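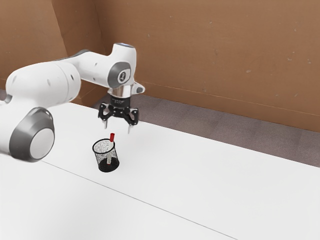 Notes d'intervention : continuité des séries phénologiques et hydrochimiques sur le bassin de Grusholm
Nermina Radonjić, mardi 14 octobre

Ouverture
Rappeler le titre, passer vite. L'exposé porte sur les ruptures de série dues au changement de méthode. Les résultats écologiques proprement dits sont dans le poster.

Diapo 1. Le site
Bassin versant forestier, hêtraie en amont, prairie humide en aval. Deux exutoires jaugés. Le second, Rostcombe, est influencé par un drainage agricole ancien dont le tracé reste mal connu. Ne pas s'étendre sur la géologie, sauf question.

Diapo 2. Ce qui est mesuré
Nitrates, carbone organique dissous, conductivité, température de l'eau. Côté végétation : date de débourrement, chute des feuilles, litière collectée par placette. Préciser que la litière est séchée à l'étuve avant pesée, protocole inchangé depuis l'origine.

Diapo 3. Le problème
Le dosage des nitrates a changé de méthode en cours de série. L'ancienne surestime les faibles concentrations. Sans correction, on lit une baisse au moment exact du changement. Montrer la courbe brute, laisser le temps de la lire, puis la courbe corrigée.
(Pause.)

Diapo 4. Période de recouvrement
Les deux méthodes ont été conduites en parallèle pendant environ 14 mois. Régression par exutoire : les pentes diffèrent, donc pas de coefficient unique. Le jeu de données Nemer applique une correction commune. Dire clairement que nous ne la recommandons pas pour Rostcombe.

Diapo 5. Phénologie
Quatre observateurs se sont succédé. Biais estimé par double notation sur les mêmes arbres. L'écart est le plus fort au stade « bourgeon gonflé », faible au stade « feuille étalée ». Retenir ce dernier pour les tendances. Les relevés de mars sont les plus lacunaires, à cause de l'accès à la piste haute.

Diapo 6. Placette Bednárik
Chablis, canopée ouverte. Série conservée mais signalée par un indicateur de qualité. Ne pas l'intégrer à la moyenne du bassin. Question probable : pourquoi ne pas l'avoir déplacée ? Réponse : la perturbation fait partie du suivi, et la reprise du sous-étage y est documentée.

Diapo 7. Archivage
Données brutes et corrigées déposées séparément. Chaque correction porte un numéro de version et renvoie au script. Les carnets de terrain sont numérisés, la transcription est partielle.

Si le temps manque : sauter la diapo 5, garder la 6.

Questions à prévoir : incertitude sur les débits de crue (la courbe de tarage est extrapolée en haut de gamme, le dire), conservation des échantillons d'eau avant dosage, accès aux métadonnées.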